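Do You Really Need to Oil a Table Every Month?

1 Nov 2020

I have been reading advice about wooden furniture since April, which is when we got the table, and I have come to believe that most of it is written by people with oil to sell.

The table came from a secondhand place in Bemport. It cost $60 and we carried it up the stairs ourselves, with a lot of swearing. Before that we had eaten off a glass thing for years, and whatever you want to say about glass, it never sent me to the internet at midnight to find out whether a damp cloth was a crime.

First I asked the man at the store. He told me to oil it once a month, with the grain, and he happened to have the oil right there on the counter. I didn't buy it. Then I asked Yayra Quansah, who I used to work with and whose father made cabinets, and she said her father never oiled his own kitchen table in his life. He wiped it down after supper and that was the end of it. I asked whether it looked good. She said it looked like a table.

Then there are the websites. One tells you wood must be "fed." I would like somebody to explain this to me slowly. The tree is dead. A dead plank does not get hungry. Oil can change how the surface looks and it may help keep a spill from soaking in, fine, I can believe that. But "feeding" is a word picked to make you feel like a bad parent if you skip a month.

The same site says that wood "needs to breathe," two paragraphs before it tells you to seal it. Pick one.

What bothers me more is that hardly any of these pages ask what is already on the wood. If there's a hard clear coat on top, as there is on a lot of tables sold for ordinary houses, I don't see where the oil is supposed to go. It sits there and you wipe it off, and you feel you have done something. I tried it on one corner with a cheap bottle from the supermarket. The corner was shiny until the next morning and a little sticky until the day after that, and it picked up every crumb in the apartment.

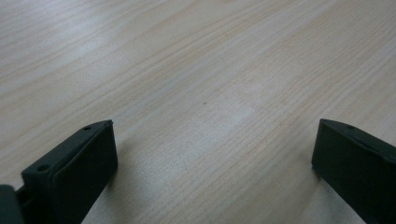 What I tested, if you can call it that

I'm not a scientist and my kitchen is not a lab, so take this for what it is. I split the underside of the table into 4 patches with masking tape. One got the supermarket oil, one got a furniture wax my neighbor Kobina Nartey swears by, one got a wipe with plain water and a drop of dish soap, and one got nothing at all. I kept it up for the whole summer.

When I pulled off the tape, the waxed patch was a bit smoother to the touch. The other three I could not tell apart. Kobina came over and lay on my floor with a flashlight and said the oiled patch was "richer." I asked him to point to it and he pointed to the one I had done nothing to. He says the light was bad.

Yes, I know the underside of a table doesn't get sun or hot plates or elbows. My wife made the same point before I had finished sticking down the tape. I wasn't going to experiment on the top.

About the $200 treatment

There's an outfit called Stodetis that will send someone to your home to "restore and protect" a dining table for $200. They do Mostimton and everything out toward the coast. I called to ask what they put on it, and the woman was perfectly nice and could not tell me. A proprietary blend, she said. I asked if it would work on a table that was already varnished and she said it worked on all tables. I asked about glass, which was rude of me.

Maybe it's wonderful stuff. But that is more than three times what I paid for the table, and I'd want to know what's in the can.

What I do now is wipe it with a wrung-out cloth and dry it. We use coasters when we remember. There's a pale ring by the window end from a mug of tea, and I have read that you can get those out with mayonnaise, or toothpaste, or an iron and a dish towel. I don't believe the mayonnaise. I might try the iron, if I can find a post about it by someone who isn't also selling irons.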